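Nivine Home Notes

Getting a House Through Election Season

Posted 15 Jan 2019

The signs came down late in Rurnden this time, and a few haven't come down at all. We have a special election in February for the council seat, so the mail has already started up again. I've lived through enough of these to distrust most of the advice that goes around, including the kind that gets taped up at the library. What follows is what I do at my own house, with notes on what I tried and gave up on.

The mail

Last fall we got 103 pieces of campaign mail at one address. I kept them in a grocery bag to see how bad it would get. Four were from candidates I had heard of. The rest came from groups with "Families" or "Future" in the name and a post office box.

You'll read that you can write to the campaigns and ask to be dropped. I wrote to six. One wrote back to thank me for my support, and the mailers kept coming at the same pace. I don't say never try it, but buy your stamps with open eyes.

Sort at the door. Keep a paper bag or a bin within arm's reach of wherever you take your shoes off, and don't let a mailer get as far as the kitchen table. Once it's on the table somebody will read it out loud.

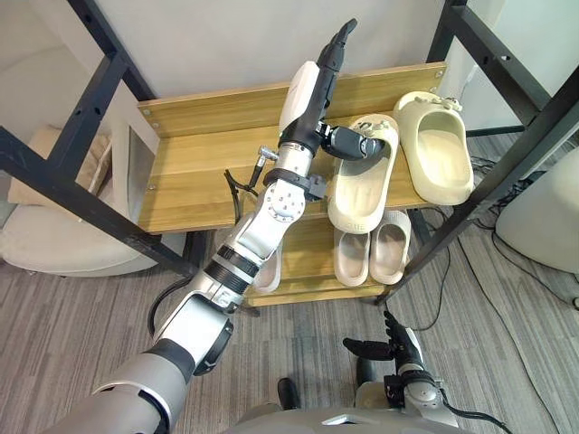 Before anything goes in the bin, pull out the official voter guide. It's usually the dullest thing in the stack, plain type and no photographs, and I've thrown mine away twice. Look for the county's return address. A seal proves very little. I had a flyer last year with an eagle on it that was selling solar panels.

Check with your recycling people about the glossy cards. Ours takes them. My sister's doesn't, and she lives nine miles away.

Stickers and tape

The volunteers on our street like to leave a sticker on the storm door. Asante, the hardware store on the square, sells a bottle called Caseo that is supposed to take the glue off in one wipe. It took me five wipes and a plastic scraper, and the smell hung around the porch until supper. Cooking oil on a rag, left for twenty minutes, did as well. Wash the oil off afterward with dish soap or you'll collect every speck of dust on the block.

Bumper stickers are harder. Warm the sticker with a hair dryer, start at a corner, and pull slowly and low. If the car has been in the sun for a couple of terms, you'll find a clean rectangle under there in a darker shade than the rest. No polish I've tried will hide it.

Yard signs

I don't believe a yard sign has changed a vote in the history of this county, but I understand people want them. If you put one out, keep it back from the sidewalk and check the setback rule first. Ours is in section 136 of the town code, and both parties break it every year while complaining about the other.

Save the wire legs. They hold up tomato seedlings, row cover and the drooping end of a soaker hose. The corrugated plastic makes a decent knee pad if you double it, and it lines the trunk well when you're hauling mulch. Lay it printed side down unless you want to talk about it at the garden center.

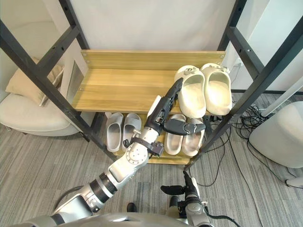 Shoe rack, black metal frame and wood boards, with cream slides on the upper shelf.

Knocks and calls

A "No Soliciting" sign does not stop canvassers, and as far as I can tell they don't think it means them. What works for me is opening the door, saying "I've decided, thank you," and closing it. Don't say for whom. Don't say you're undecided either, or you'll be on the list for a second visit.

With the phone, let it ring. I gave a pollster twenty minutes once and by the ninth question I was being asked whether I'd be more or less likely to support a man who wanted to close the fire station. He had never said anything of the kind. I looked it up.

Paper worth keeping

One folder, kept with the car title and the insurance:

Your registration card.
The tracking slip, if you vote by mail.
Your polling place, written down, with the date you checked it. Ours moved twice in four years.
Any mailer with a firm promise on it. Write the date on the back.

I've been keeping that last pile since the sewer bond. The card said the bond would cost the average home no more than 200 dollars a year. I have my tax bills in the same folder, and I take them both along when the council has its comment period. They give you three minutes.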